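Airport transfer: driver waited, flight late, who pays?
Board: Taxis, Shuttles and Private Hire

Started by ketel_commuter, March 2026

ketel_commuter
Hello all. I would like an opinion from people who book transfers more often than me. I ordered a car from Rekari airport to my home in Ketel with Dumitrescu Cars. The price on the confirmation was fixed, 100 for the whole ride, tolls included. My flight landed late and then the suitcases took a very long time. When I came out, the driver was there with the sign, very polite, no complaint. The next morning I received a message that 63 was added to my card for "waiting and parking."

I had given them the flight number. I thought the flight number is exactly for this purpose. Am I wrong?

trunkspace
Depends on their terms. With most companies the flight number means they follow the landing time, so the delay in the air is free. After the landing a clock starts. How long were you inside after the plane was on the ground?

ketel_commuter
One hour and a half, more or less. The belt stopped and we all stood there. I sent a text to the driver from the baggage hall, and he answered "ok no problem." From this answer I understood that there is no cost. 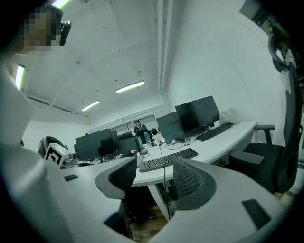
I also looked again at the confirmation email. It says "fixed price" in large letters and the link to the terms is at the very end. I opened the link only after the charge came. There it says that one hour of waiting is included after landing, and then they charge for each quarter of an hour that has started, plus parking "at cost." So I accept that something is due. But 63 for half an hour looks to me like too much.

slowlane_b
Sorry, but I think you should pay it. The driver could not take another job during this time. He also pays the parking at Rekari from his own pocket until the company gives it back, and it is not cheap in the short stay area. The belt is the fault of the airport. Why must the driver lose money for that?

ketel_commuter
I do not want the driver to lose money. I gave him a tip also. My question is how they arrived at this number.

trunkspace
Then ask for the breakdown. Half an hour over is 2 quarters. You need the rate per quarter and the parking ticket. If the parking is "at cost," they must have a receipt, and they should charge you only from the moment the included hour ended, or else say clearly that you pay all of it.

slowlane_b
I don't agree with the last part. If the terms say parking at cost, it is the full ticket. The hour included is for waiting. Those are separate things in every company I used.

trunkspace
In Trevley it was not separate for me. The parking was part of the meet and greet fee. So it is not "every company."

slowlane_b
Fine, every company I used.

nightbus_refugee
I drove transfers for several years, for a smaller firm, so maybe I can add something. The office usually enters the waiting from the time the driver presses "arrived" in the app. If the driver comes early, and a careful driver does, then the system counts also the minutes before the plane landed. Somebody in the office is supposed to correct it by hand. It is often forgotten. I would guess you were charged for more than 2 quarters.

Write to them like this:

1. Give the booking number, the flight number and the official landing time. You can find the landing time on the airport site for a few days only, so save it today.

2. Attach the text messages with the driver. They do not prove that it is free, but they show at what hour you were in contact. 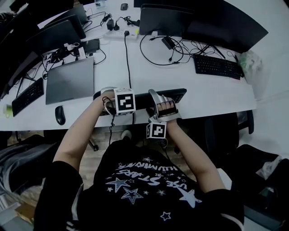

3. Ask for the start and the end of the waiting as it is in their system, and for a copy of the parking ticket.

4. Do not open a dispute with the bank before they answer. When you do this the office stops talking to you, and some firms block the account.

ketel_commuter
Thank you, this is very useful. I did not know about the "arrived" button. The driver told me in the car that he came early to drink a coffee, so it is possible.

slowlane_b
OK, if they counted the coffee then I change my opinion for that part. For the rest I still think it is correct to pay.

farebox_tuesday
Same company, last September, other direction. I was late to come down from my apartment and they charged me nothing. So maybe it depends on who is in the office.

trunkspace
Going to the airport there is usually a different rule, with a much shorter free time. You were lucky.

ketel_commuter
I sent the email now with all four points. The automatic reply says five working days. I will write here when they answer.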